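The Shop That Came in Under One Roof

When the Birkett woodworkers' association gave up its second building in May, the members had to fit a lumber store, a machine room and a finishing area into a single hall. The plan they adopted has since been copied by smaller shops in the district, and it offers useful guidance to anyone who must decide where the heavy equipment goes.

The plan was drawn up by Titilayo Ojo, a cabinetmaker with long experience of shared workshops. Her starting point was the path that a board takes from delivery to final sanding. Rough stock enters by the double doors on the north side and is stacked on wall brackets directly inside. The miter saw stands next to the rack, so that long boards are cut to manageable length before they are carried any farther. The jointer and the planer follow, placed side by side and fed in the same direction.

The table saw occupies the center of the hall. Members debated this point at length. Nigel Lambert, who supervised the machine room in the old building, had argued for a position against the east wall in order to keep the floor open for assembly. A trial with full sheets of plywood settled the matter, and the outfeed table now serves as an assembly bench when the saw is locked out.
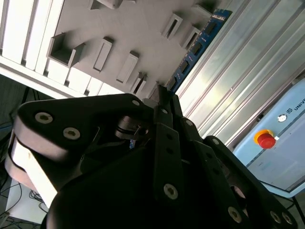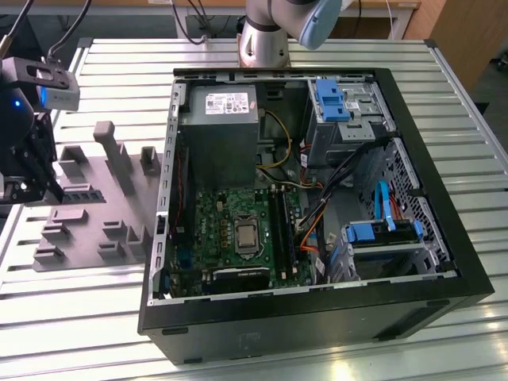 Second picture: a desktop computer tower on its side with the panel removed.

Stock storage required more thought than the machines. The association keeps hardwood in lengths that few members can lift alone, and the former practice of leaning boards in a corner had led to warping and to at least one injured foot. Horizontal racks now hold the long material, with the heaviest species at waist height. Short pieces go into upright bins sorted by thickness. Any offcut without a name and a date is placed in the common bin after 30 days - a rule that was unpopular at first and is now seldom mentioned.

Dust collection was the largest single expense. The main duct runs along the ceiling above the planer and the table saw, with 4 branches fitted with blast gates. Shazia Rind, who designed the system, advised members to keep flexible hose to a minimum and to place the collector close to the machines that produce the most chips. The band saw and the drill press, which are used less often, are served by a portable unit.

Finishing is done behind a partition at the south end, where the windows give even light through most of the day. The partition is closed with a full-height door. Sanding is not permitted within the finishing area, and freshly varnished work remains there overnight on drying racks built by members from scrap maple.

Some questions remain open. The lathe stands too near the sharpening bench, and turners and carvers have asked for more space between the two. Gareth Marsden has proposed moving the clamp rack to the opposite wall, which would free the corner beside the partition. The proposal will be tested with tape on the floor before any fixture is moved, in the same way that the original plan was tested.

Members of other shops may visit the hall by arrangement with the Birkett office. Copies of the floor plan, drawn to scale and showing outlet and duct positions, are available at the front desk.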